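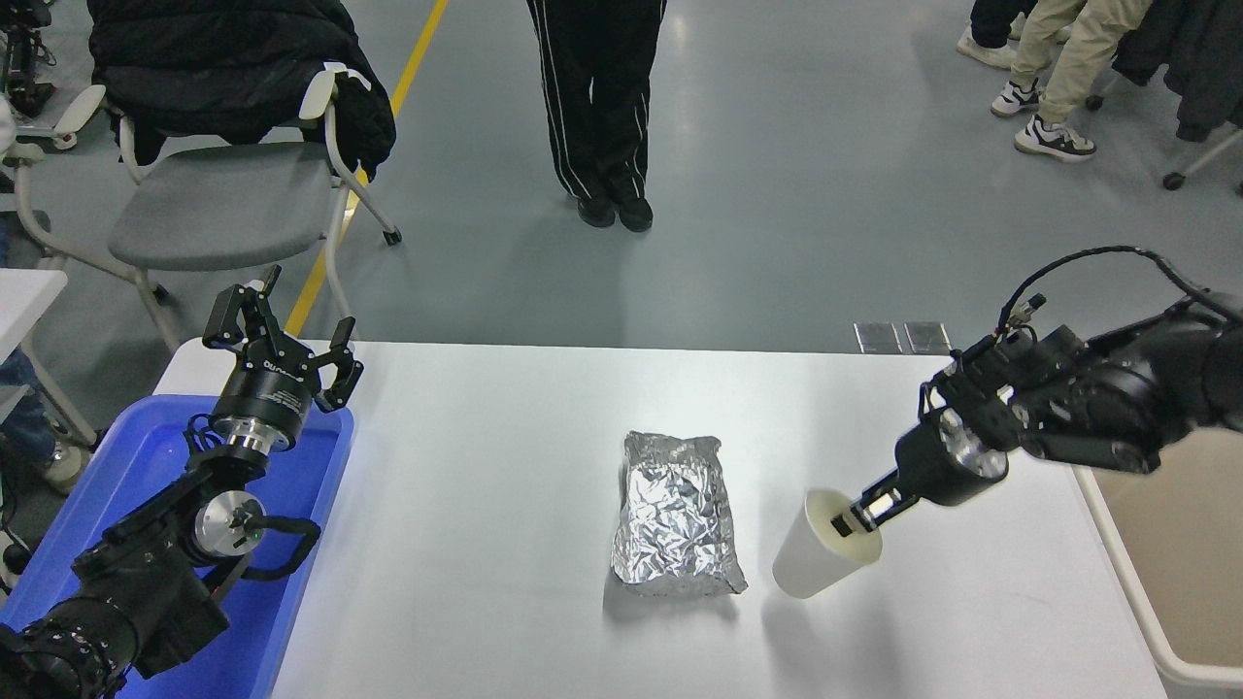

*Foil package and a paper cup on a white table.*

**1/** I have spent most of September reading about Luken of Flurkwood, a bishop whose main achievement, as far as I can tell, was refusing to be one. Thread, because my family has asked me to stop bringing him up at dinner.

**2/** Born in Bisilport to a ropemaker. Baptized Peter. The Life says he could recite the whole Psalter at 8. The Lives always say that. I would love to meet one saint who was an average reader.

**3/** He enters the Grecu monastery as a teenager and takes the name Luken. Gets put in charge of the candles. Is apparently very strict about the candles. There is an entire chapter on this and I have read it twice.

**4/** Then the old bishop dies and the clergy elect Luken. He says no. They elect him again. He hides in a boat. The boat belongs to his uncle, so he is found by lunch.

**5/** He's consecrated anyway, and his first letter to the diocese is basically a complaint. My own translation, with apologies to anyone who knows Greek properly: "You have taken a man who was useful and made him important."

**6/** He lasts 11 years. In that time he writes 100 letters that we still have, and a good third of them are about a roof. Theologians skip these. Theologians are missing out. The builder comes across as a real piece of work.

**7/** There's a doctrinal fight in there too, over whether leavened bread could be carried to the sick in a pouch. Luken was pro-pouch. Feelings ran high. A deacon threw a shoe.

**8/** The standard book is by Sorin Stoica, who is thorough and does not believe in paragraphs. He thinks the boat story is late and borrowed from somebody else's Life. He's probably right and I resent it.

**9/** What Stoica does accept: Luken resigned, walked back to Grecu, and asked for the candles again. The abbot made him wait until Easter, as the current candle monk was doing fine.

**10/** The Life claims 1,000 people came to his funeral. The monastery's own kitchen accounts for that week suggest soup for far fewer. Maybe the rest had eaten.

**11/** He was venerated locally pretty soon after. No big miracles. One lame goat, one lost key, and a fire that went out "sooner than expected." I find this last one very moving.

**12/** A couple of people asked where Flurkwood comes in, given that he was born in Bisilport and died at Grecu. It was the seat of the diocese. He's named after the one place he kept trying to leave.

**13/** Correction to 7: it was a sandal. Stoica has a footnote. The footnote runs over three pages and I'll be going through it tomorrow, so mute me now if you need to.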